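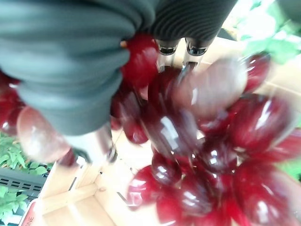 Posted in May by Catriona Munro

My grandmother made grape jelly every fall and never wrote down a word of it. What she left behind was a pot with a burned spot the shape of Ohio and a strong belief that pectin was for quitters. I am a quitter. I have made my peace with the box.

This spring I decided to work out what she did, which so far has cost me 15 pounds of fruit and most of a weekend's goodwill at home. The first batch never set. We have been calling it syrup and putting it on pancakes, and my husband has been very brave. The second batch set so hard that I bent a spoon in it, one of the good ones from Griffiths, the kitchen shop in Lisbridge that charges 18 dollars for a spoon you can bend in jelly.

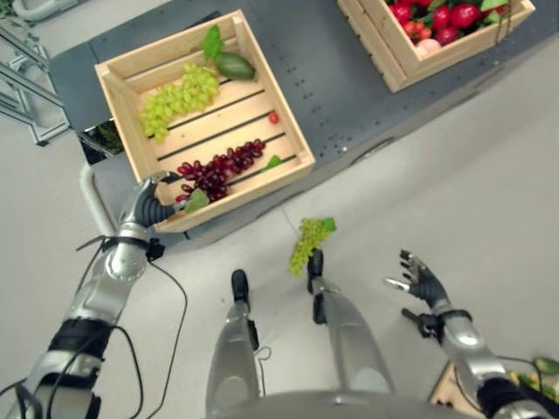

So I called my aunt in Vomholm, who stood next to that stove for her whole childhood and remembers, in full, "some sugar." She also remembers that the grapes were picked a little early and that you had to stir until your arm complained. I asked which arm. She said I was overthinking it, and then talked for an hour about a cousin's divorce.

The early picking turned out to be useful. Grapes that are slightly underripe have more of their own pectin, so Grandma wasn't above it at all, she was just getting it for free. Batch three is cooling on the counter in six jars. I have tilted one of them more often than is good for it. It moves, but slowly, like a teenager asked to take out the trash.

If it holds until morning I'm taking a jar to my aunt. If it doesn't, she's getting syrup.

Get new posts from Mivbridge Kitchen Notes by email. Unsubscribe any time.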